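Trillimier hand-held gripper, long-term review
Reviewed by Peninah Langat
26 April 2024

Rating: 4 out of 5

I've had the Trillimier gripper on our bedding station since November. Most of the reviews I read before buying covered the first hour out of the box, so this one is about keeping it going. For comparison, I used the Usari for a year before this.

Setup is easy enough. The fingers bolt on, and the printed guide gives the order to tighten them in. Ignore it and do the base bolts last. If you do them first the tips don't meet properly and you end up taking the whole thing apart again. Calibration is open, close, hold, and repeat until the software accepts it. Mine took three goes.

The work is mostly cloth. We pick up garments, fold them, move them across a mattress and straighten sheets. Cloth is harder on a gripper than boxes are. Lint gets into the finger joints and the closing action goes stiff well before you'd notice it by hand. You see it in the logs first, as a lag on the close.
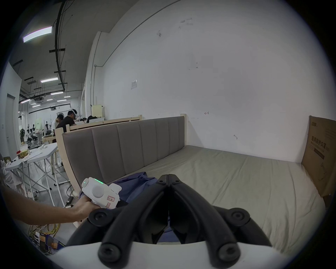
My routine now is to brush out the joints every 200 cycles and check the bolts every 275. The manual says 361 for both, an odd number and too long for fabric work. I use a dry toothbrush and no oil. I tried a drop of light oil once and it held the lint in place like glue, so that was an afternoon of cleaning.

I've had one repair. The left finger developed some play at the base in February and tightening didn't fix it. The bushing had worn oval. Cuesta sells the part for $40, delivered in a padded envelope with no instructions. Take the cap off, back the bolt out, push the old bushing through from the inside and press the new one in with a vice. Recalibrate afterwards, even if it feels right.

Complaints: the bolt caps are easy to lose, the cable exit is in an awkward spot for left-handers, and the colour coding on the spare fingers wears off. Tronura makes a softer grip sleeve that fits if your hand gets sore. I'd buy the gripper again for cloth, with two spare bushings in the same order.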